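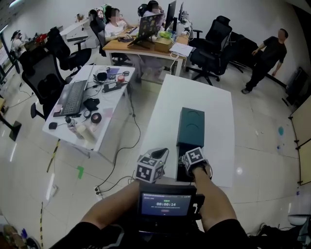 Saturday, late morning — Dadholm bench, natural dye notes

Picked up the madder trial again after leaving it alone most of the week. The Munen root has been soaking since Thursday night in plain tap water, and I have to say it smells lovely, a bit like damp hay and a bit like a greengrocer's. I strained it through the old cotton and got a good deal more liquor than I was expecting, so I split it between the two enamel pots and wrote the date on the lids in wax pencil (please don't wipe it off, whoever washes up next!).

Wool is the Lurircombe two-ply, 384 grams dry, mordanted with alum at 8 percent. I know we talked about going higher, and I may yet, but the last batch felt sticky and I'd like to see what a lighter hand gives us. Brought it up slowly, an hour and a half to reach 60 C, and held it there. The recipe we copied from the 1797 dyer's manual says "as hot as the hand can scarcely bear," and I do love that, though I'm keeping my hand out of it and trusting the thermometer.

Skein A came out a soft brick, much warmer than the December one. Skein B had the pinch of chalk and went properly red — I was so pleased I took it out to the yard to look at it in daylight. Skein C I forgot about during lunch and it climbed to 92, so that one is brown. A nice brown, mind you, and I'd happily knit a hat from it.

Still to do: wash test on A and B, label the Cheon cochineal jar, find the other long spoon.

Recent entries
Weld, second bath
Alum or no alum on linen
Walnut hulls, the stained sink
Cheon cochineal, first grind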